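Draughty floors: what worked over the winter and what to do before next

Kirnetti Housing Newsletter
2019-03-06
By Consuelo Cuadros

In the August issue we asked tenants in the older houses to let us know if their ground floor rooms were cold, and to say where the cold was coming from if they could tell. Replies came from 31 households. Most of them named the floor first and the windows second, which surprised the office, as nearly all the repair money in recent years has gone on windows.

The houses on Urnach Road and Tunen Street have suspended timber floors. The boards sit on joists, and there is an open space underneath with air bricks in the outside walls. Air is meant to move through that space. It keeps the joists dry and stops them rotting. The trouble starts when the same air comes up between the boards, or round the edges of the room under the skirting, and you end up sitting with your feet in it.

Please do not block the air bricks. Three people told us they had done so, one with a carrier bag and two with expanding foam. The bag can be pulled out. The foam has to be cut out by hand and Ambros Zaugg from repairs has now done both. If you have covered an air brick, ring the office and we will clear it without charge. We would much prefer to hear about it.

Finding the draught

Wait for a windy day and turn the heating off for half an hour. Wet the back of your hand and move it slowly along the bottom of the skirting, then across the boards if they are bare. Cold air on wet skin is easy to notice. Go round pipes as well, particularly where radiator pipes come up through the floor, and look in the cupboard under the stairs. In several of the Tunen Street houses that cupboard has never had a proper floor finish, and there are gaps you can put a finger through.

A strip of tissue held by one corner will also do the job. Do not use a candle or a lit match near curtains or carpets.

Mark each place with a bit of masking tape as you go. By the time you have been round the whole room you will have forgotten the first ones.

Gaps between boards

For narrow gaps, a flexible filler in a tube is the simplest thing. It costs little, it comes in several wood colours, and it stays a bit soft so that it moves with the boards. Ordinary decorator's caulk is fine under a carpet but cracks and goes grey on a bare floor. Vacuum the gap first with a crevice tool. There will be a lot of old dirt in it, and filler will not stick to dirt.

For wider gaps there are rolls of V-shaped plastic strip which you push down between the boards with an old bank card or a blunt scraper. Mei-kuen Chiu at Urnach Road did her whole front room this way over two evenings. She says the first metre took her longer than the rest of the first evening, and that kneeling on a folded towel is not enough, so borrow proper knee pads if you can. From above the strip can hardly be seen. It can also be pulled out again, which matters if a board has to come up for the electrician.

Papier mâché is an old method and somebody always suggests it. You soak torn newspaper in wallpaper paste and press it in. It does work for a while, and Anselmo Chambi has it in his back bedroom, where it has held up for one winter. It dries hard and it does tend to drop out when the boards shrink. If you have more time than money there is no harm in trying it in a room that gets little use.

Round the edges

The gap under the skirting board is usually the worst one in the room. Where it is small, run a bead of flexible sealant along it. Where it is larger, push in a foam rod first and seal over the top. The rod is sold by the metre in different thicknesses, and you want one slightly fatter than the gap. Leave the sealant overnight before pushing furniture back.

Round pipes, use the same foam rod wound round the pipe, or a pair of pipe collars, the sort that clip together. Do not seal tightly round a gas pipe or put anything over the vent of a gas fire. If you have a gas fire and are unsure which grille in the room belongs to it, leave all of them alone until Ambros has had a look.

Rugs and carpets

A rug on bare boards makes more difference than people expect, provided there is something underneath it. A thin rug laid straight on the boards will lift at the edges in a strong wind. Put down a felt underlay, cut a little smaller than the rug so that it does not show. Wool felt is the warmest and lasts longest, but the recycled kind is perfectly good and is a good deal cheaper.

Kanchan Chaturvedi wrote to say she had used two layers of old blanket under hers for the last few years without any bother. The only thing we would add is that blankets slip on varnished boards. If anyone in the house is unsteady on their feet, buy the rubber mesh and put it under the blanket too.

Restrepo Flooring, behind the bus depot, has agreed to keep back underlay offcuts for our tenants until the end of the spring. They are charging £6 a bag. The pieces are all sizes and you will have to join them with carpet tape. Say you are from Kirnetti when you ask, and go in the morning if you want the bigger bits. They cannot deliver.

What the association will do

We cannot insulate under every floor this year. The proper job means either lifting the boards or sending someone underneath, and in most of these houses the space below is too shallow to crawl through. Boards that have been down for a century do not always come up in one piece, and then there is the question of matching them.

What we can do is the worst rooms first. There is money for nine houses this year. Boards will be lifted, netting hung over the joists, wool or mineral fibre laid between them, and a breathable layer fixed over the top before the boards go back. The air bricks stay open. One room takes two to three days and has to be empty, including whatever is under the bed. We will help with moving heavy furniture if you ask in advance, and we can store a limited amount of it in the dry garage at the end of Tunen Street.

The first houses will be chosen on how cold the rooms are and who lives in them. A household with a baby, or with somebody who is at home all day and unwell, will go ahead of others. If that applies to you and you did not reply in August, please get in touch now. Nothing has been settled yet and it is not first come, first served.

For everyone else on Urnach Road and Tunen Street, we will supply materials if you are willing to do the sealing yourself. Each household can claim up to £60 towards filler, strip, foam rod, sealant and underlay. Keep your receipts and hand them in at the office, or ask us to order for you if paying up front is difficult. Tools are not covered, but we have two sealant guns and a set of knee pads that can be borrowed for a week at a time.

If you would like to do it and are not able to, tell us that as well. Ambros is putting by some time in the spring for sealing jobs and can usually do a small room in a morning.

Damp

Two people asked whether stopping the draughts would make their rooms damp. It can, if the draught was the only fresh air the room was getting. Keep the trickle vents on the windows open, use the extractor in the kitchen and bathroom, and dry washing outdoors or in a room with the door shut and the window open a little. If you notice a musty smell from the floor, or a board that feels spongy when you step on it, stop and ring us before sealing anything. That needs looking at from below, and covering it up will only make it a longer job later on.

Water running down the inside of the windows first thing in the morning is a different matter and usually comes from breathing and cooking. We will have a page on that in a later issue.

Carpeted rooms

If your carpet was fitted wall to wall, there is no need to take it up. Look for dark lines along the edges, close to the skirting. This is dust from the air coming up through the gap, caught by the pile as it passes. It will not scrub out very well, but it does show you precisely where to put the sealant. Ease the skirting edge of the carpet down with a blunt knife, seal the gap above it, and let the carpet spring back once the sealant has dried.

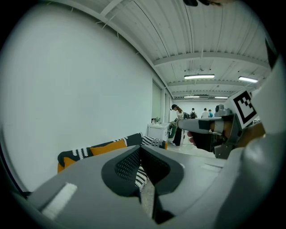

For rooms with laminate laid over the old boards, the edges are again the place to start, but leave the expansion gap alone. Laminate swells and shrinks, and if you fill that gap with something hard the floor will lift in the middle. Seal between the skirting and the wall, and use a foam strip behind any loose beading. Claim forms for materials are in the rack by the office door, and Ambros can be reached on the usual repairs number.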